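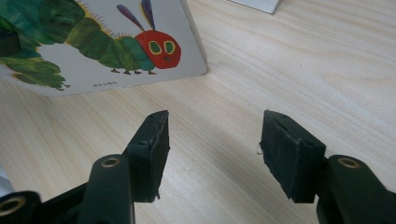

Gripper Technician, Handheld Cell (part time)

Jiltard is hiring one person to look after the two handheld grippers at our table cell. The cell is used for picking up and moving board books and other tabletop objects.

The work:
Check finger pads for frayed edges and replace them
Check the links and the brass-colored inserts in the fingers
Inspect the cable on each gripper -- wrist end first
Keep the maintenance log

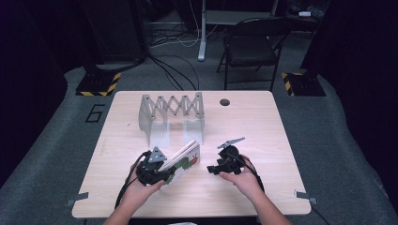 Both grippers at the table, board book in the left one.

You should be comfortable with small fasteners and able to write a clear repair note. Robot experience helps but is not required. Pads are changed after 500 grasps, and each gripper gets a full teardown at 3000. 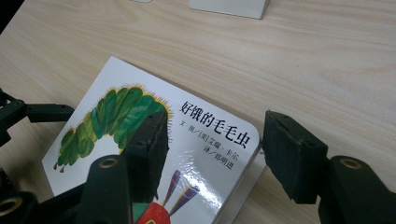
Zixuan Dai: Glossy covers show up a bad pad sooner than anything else. If one side slips, I change both pads and log it as one job.

Work starts in March. Send a short letter to Hanne Þrastardóttir, Room 230, by 2019-01-18.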